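Thursday, October 31, 2019

Menu cell, finger comparison, cont. from Matvii's notes

Both arms back on the front rail this morning. Left one had crept on its base plate, re-torqued all four screws, didn't measure how far. Re-homed both. Controllers came up first try for once.

Question for today: do we keep the Usau pads or go to the Flornow ones. Usau = soft, short, sticky when new. Flornow = stiffer, narrower tip, ribbed. Same gripper body on both arms so it's a fair swap, fingers only. Started with Usau on left and Flornow on right, swapped sides after lunch in case it's the arm and not the pads.

Tasks: (a) pick a menu out of an acrylic stand, lay it flat. (b) flat menu to tray. (c) flat menu back into stand.

(a) no real difference. Card is stiff enough and it stands up for you, either pad gets it. Usau leaves a faint smear on the laminated ones. Wiped off with a thumb.

(b) this is where it hurts. Menu flat on the tabletop, nothing to get under. Flornow tip can catch the edge if you come in low and slow. Usau just drags the sheet around. Best trick so far is to push the sheet with one arm until it hits the other gripper, buckles a bit, then pinch. Works with both pads but Usau needs a lot more push. If two menus overlap you get both or niether.

(c) bad all round. Slot is tight and wrist angle is off by a hair every time. 2 clean inserts all day, both Flornow, both with Laimutė driving. She has better hands than me.

Cycle count on the left gripper reads 822, right is roughly 3,000 so the right has a lot more wear in it. Should of written that down before the swap. Backlash on the right noticeable when closing on paper, not on card. Aušra wants to change the right gripper body before we compare anything else, I think she's right.

Cables: left loop is too generous, snagged a stand once when the shoulder went far back. Shorten it. Right is zip-tied down the arm and gave no trouble, copy that.

Camera: exposure locked, gloss on the menus still blows out at some angles. Tried the shade from the Tetcombe rig, too small. Saulius to look at a diffuser.

To do
- order more Flornow fingers, ask if they do a thinner tip
- chamfer on one stand slot, see if (c) gets any better
- shorten left cable
- move tray away from the right base, arm sits right over it and blocks the view
- re-run (b) with single sheets only

Leaving it set up as is, pls don't move the stands.
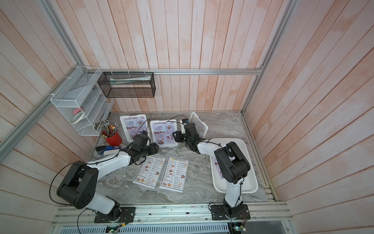
Menu cell, both arms, stands at the back and tray on the right.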